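Trinby Student Arm: Set-up Guide for Clubs and Classes
Section 4. First Grip and the Ring Task

Read Section 3 (Mounting and Homing) before you start. The arm must be bolted down, homed, and connected to the Vanags control box. Plan on one class period for this section. Teams entering the Plukgate student meet need to finish it before they record any runs.

4.1 What you need

Arm with two-finger gripper fitted
Vanags control box and handheld pad
Wrist camera, plugged in and showing a live view
One full roll of packing tape
One foam block from the parts tray
Painter's tape or a grease pencil for marking the table
Team log sheet

The ring task uses a roll of tape for practice. A full roll is easier than one that is nearly used up. Do not use the glass or metal rings from the advanced kit until the team has been signed off on 4.5.

4.2 Before power is turned on

1. Clear the work area of cups, phones, and loose cables. Anything not used in the task goes outside the marked reach line.

2. Check both finger screws with the hex key. They should be snug. Do not use a power driver.

3. Wipe the fingers with a dry cloth. Scuffs and small scratches are normal wear. Replace a finger if it is cracked or if it rocks when you push on the tip.

4. Agree on who holds the stop button. That person does not drive the arm, write in the log, or handle parts.

CAUTION: Keep hands outside the reach line whenever the green lamp is on. The arm can move without warning when a saved program is loaded.

4.3 Setting the grip force

The force setting is a plain number with no units. The factory value is 2,000. It is too high for most classroom objects and should be changed before the first grip.

1. Turn on the control box and wait for the pad to show READY.

2. Open Settings, then Gripper, then Force.

3. Enter 900 and press Save.

4. Place the foam block between the open fingers. Step back behind the line.

5. Press Close. The fingers should hold the block without leaving a deep dent. If the block slips, raise the value in small steps and try again.

6. Write the final value in the log. Each team keeps its own value, even when teams share an arm.

Note: The control box will accept values up to 2,585. Above that it shows error 2 and goes back to the last saved number. Press Clear and enter a lower value.

4.4 Gripping the ring

The ring is held by its wall, with one finger inside the hole and one finger outside. Do not try to grip across the full width of the roll.

1. Stand the roll on its edge inside the reach line. If it rolls, put a strip of painter's tape on the table on each side of it.

2. Open the gripper all the way.

3. Set the speed to Slow on the pad. Leave it on Slow for the rest of this section.

4. Drive the arm until the fingertips are level with the lower part of the roll. Use the wrist camera view for the last part of the move. From the side of the table it is hard to judge which finger is in the hole.

5. Move in until the wall of the roll is between the tips. Stop before the base of the gripper touches the tape.

6. Press Close and check the camera view. The wall should run straight through the gap, with one finger against the core and the other against the outside of the tape.
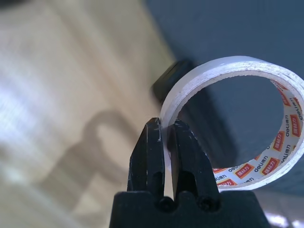 7. Lift the roll a hand's width off the table and hold it there while a teammate reads through the log entry. If the roll tilts, lower it, open the fingers, and grip again with more of the wall between them.

8. Lower the roll until it touches the table, then press Open. Back the arm straight out. Moving sideways at this point will drag the roll along with the inside finger.

Note: Strong sunlight on the table can wash out part of the camera view. Close the blinds or turn the table before changing any camera settings.

CAUTION: If the roll gets stuck on a finger, press Stop and turn off the control box before reaching in.

4.5 Sign-off

A team is signed off when each driver has gripped, lifted, and set down the roll without a drop. Drivers may take turns in any order. A restart caused by a loose cable does not count against the driver.

Fill in the log with the force value, the speed setting, and the name of each driver. Teams going to Plukgate must hand in their log by Fri 10 February. Logs are checked at the Undholm table on the day of the meet, so bring the original.

4.6 Shutting down

1. Send the arm to Home.
2. Close the fingers with nothing between them.
3. Turn off the control box, then unplug it.
4. Return the foam block and the roll to the parts tray.

Continue with Section 5, Saving a Program.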